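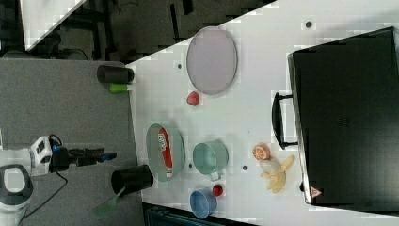 Chapter 7
The Table Beside the Oven

In the earlier chapters we studied the sink, the shelf and the refrigerator. Now we come to the work table. In a small kitchen, the table has to do many jobs during one day. It receives the shopping, it holds the dishes before the meal, and very often it must also give a place to the toaster oven. When all these jobs meet on the same surface, the work becomes slow and the person who cooks begins to move things from one side to the other without need.

After you study this chapter, you should be able to:
divide a table into a hot side and a cool side;
choose a place for plates, bowls and pots according to how often they are used;
explain why the door of an oven needs free space in front of it;
set up a practice table for a lesson with toy food.

7.1 Begin with the thing that does not move

A toaster oven is heavy in comparison with a plate or a cup, and its cord decides how far it can travel. For this reason we give it a place first and arrange the other items after it. Put it at one end of the table, with the door turned to the side where you will work. Then open the door completely and look at how much of the table it covers. Nothing should stay in this area while the oven is on. Read also the warning stickers on the body of your oven, and do not cover them with a towel or a tray.

Students often ask if a bowl of fruit may stand near the oven. When the oven is cold, it may. Before heating, move it to the cool side.

7.2 Dishes by use

The usual mistake is to arrange dishes by size, because it looks neat. In the teaching kitchen at Altdale we arrange them by use. The oval plate for serving is needed at the end, so it can lie at the far part of the table. A bowl for washed fruit is needed early and stays close to the hand. A pot with a handle should be placed so that the handle does not reach over the edge. Cups are light and fall easily, and they need more attention than students expect. Drinks in cans should stand upright once they are open.

7.3 Practice with toy food

For the exercises in this chapter we recommend toy fruit and vegetables. They do not spoil, and the same set can serve a class from August until the end of the course. A tomato, a banana, a slice of orange and one or two round fruits are enough. The Kozan workbook gives 8 table plans which can be copied on paper.

Exercise 1. Put your oven, dishes and toy food on the table in any order. Prepare a fruit bowl and a plate for serving, and write down every time you must move an item which is in your way.

Exercise 2. Arrange the same table by the rules of 7.1 and 7.2. Repeat the work and compare your two lists.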